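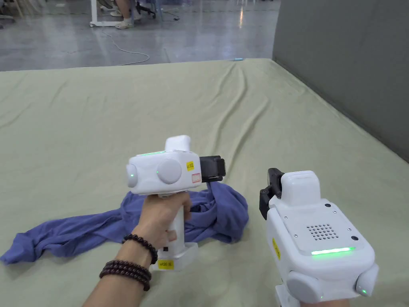 Both hand grippers on the green sheet, blue-purple garment, left jaws holding the fabric.

26/03/2022

Went in even though it's Saturday. Spent the morning on the Kuder fingertips and the afternoon on the Fatemano ones, same garment for both. Kuder set grabs a single layer better but lets go if I pull sideways. Fatemano holds on - too well, it picks up the sheet underneath about as often as the sleeve.

Logged 12 folds with each. Three of the Kuder ones I'd throw out, I closed the jaws too early.

Wrists sore by 4. The handles are fine for short runs but the weight sits far forward.

Genivaldo Leite wants the numbers before he orders from Medeiros. I'd like one more day with a thicker fabric first, a towel or sweatshirt. Wrote to him and said so. No answer yet.

Need to charge both units tonight and copy the logs over.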